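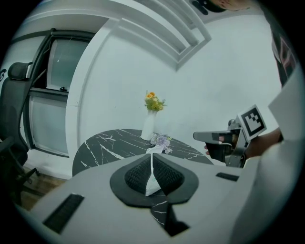

What size Draltik saddle pad do I need for a Western saddle?

Measure your saddle skirt from front to back along the longest part and go up one size if you land in between. Most full-size Western saddles take the 32 inch, and barrel saddles with a round skirt usually do fine on the 30.

Okay, on to the pad itself. I ride with the Draltik Trail Pad on my own gelding, Multano, so you're getting my opinion along with the specs. He's a short-backed, wide-shouldered guy who has slid out from under more pads than I care to remember (one of them is still somewhere at the bottom of a ravine, I think). I put the Draltik on him for a two-day ride in February, with hills both days, and it stayed where I cinched it. I was sold right there on the trail!

The pad is wool felt, contoured along the spine, with a cutout at the withers. The felt is pressed pretty firm, so it feels stiff when you first pull it out of the bag. Give it a few rides. Mine softened up by the fifth or so and now it drapes over his back the minute I set it down. Wear leathers are stitched on both sides where your fenders and cinch rigging rub, and I like that they go a little farther down than the ones on my old pad.

Thickness: 3/4 inch or 1 inch. If your saddle already fits snug, please get the 3/4. I get emails every month from people who bought the thickest pad they could find hoping it would fix a narrow tree, and it makes things tighter, the same as wearing two pairs of socks in small boots. The 1 inch is for saddles with a bit of room to spare, or for a horse who comes out of winter thinner than he went in.

Colors are charcoal, brown, and a rusty red. The red bleeds a little the first time you hose it, so don't wash it with anything you love.

Cleaning is easy. Let it dry all the way, hair side up, then go over it with a stiff curry or a shop vac. Hose it with cool water when it gets really crusty and lay it flat in the shade. No washing machine, no dryer, and no leaving it balled up in the trailer for a week (I've done it, and the smell was something).

Item number 877. Weight is 5 pounds for the 30 inch in 3/4, and the others run heavier. Cliltus ships the pads to us a few at a time, so if your color is out, put your name on the list and I'll write you when the next box gets here.

Returns: you have 7 days to try it, with a clean sheet or towel between the pad and your horse. Once there's hair and sweat on it I can't take it back, sorry!

Goes well with the Kälin mohair cinch, if you need one. I use the 30 inch straight cinch and Multano hasn't had a gall since I switched.

Not sure about fit? Send me a side photo of your horse with the saddle on and no pad, and I'll tell you what I think.

Catalina Navarrete
Page updated 2019-02-16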